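Chapitre 4
Les roches qui ont chaud : une introduction au métamorphisme

J'ai raté mon premier examen de pétrographie à cause d'un marbre. Je l'avais pris pour un calcaire un peu prétentieux, je l'avais écrit tel quel sur ma copie, et le correcteur avait ajouté dans la marge « goutte d'acide ? rayure ? loupe ? » avec trois points d'interrogation rageurs. Je vous raconte ça pour que vous abordiez ce chapitre détendus : on se trompe beaucoup, au début, avec les roches métamorphiques !

Au chapitre 3, nous avons laissé nos sédiments au fond du bassin de Juvach, bien tassés, bien cimentés. Reprenons-les là. Imaginez que la pile continue de s'enfoncer, que la température grimpe, que la pression suive. La roche ne fond pas (si elle fond, on change de chapitre), mais ses minéraux ne sont plus à l'aise et se réorganisent à l'état solide. L'argile devient schiste, le grès devient quartzite, le calcaire devient marbre. C'est lent, c'est discret, et j'adore ça.

Notre terrain d'étude sera la carrière de Plirnside, où j'emmène mes étudiants chaque mois d'avril, en général sous la pluie. On y suit le passage du calcaire au marbre sur 66 mètres de front de taille, et j'y ai ramassé 14 des échantillons dont nous parlerons. Gardez votre loupe à portée de main, et relisez la section sur la calcite si elle vous paraît loin.
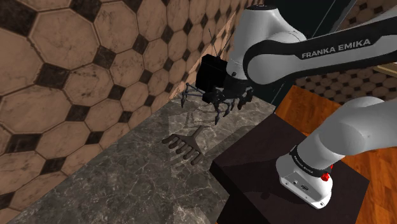

Le marbre pur est blanc, puisque la calcite l'est, et tout ce qui le colore raconte donc une histoire d'impuretés. Un peu d'argile, des oxydes de fer, de la matière organique qui tourne au graphite, et voilà des teintes et des dessins que les marbriers adorent. Les veines blanches et gris clair sur fond gris foncé de ce plan de travail donnent une bonne idée du genre de motif qui nous occupera à la section 4.2 : apprenez à en suivre une du doigt, à repérer où elle bifurque, où elle s'amincit. Méfiez-vous quand même du vocabulaire du commerce, qui appelle « marbre » à peu près tout ce qui se polit.

Avant de tourner la page, prenez un morceau de craie et un fragment de marbre, et notez ce qui les distingue à l'œil nu. Nous repartirons de vos notes.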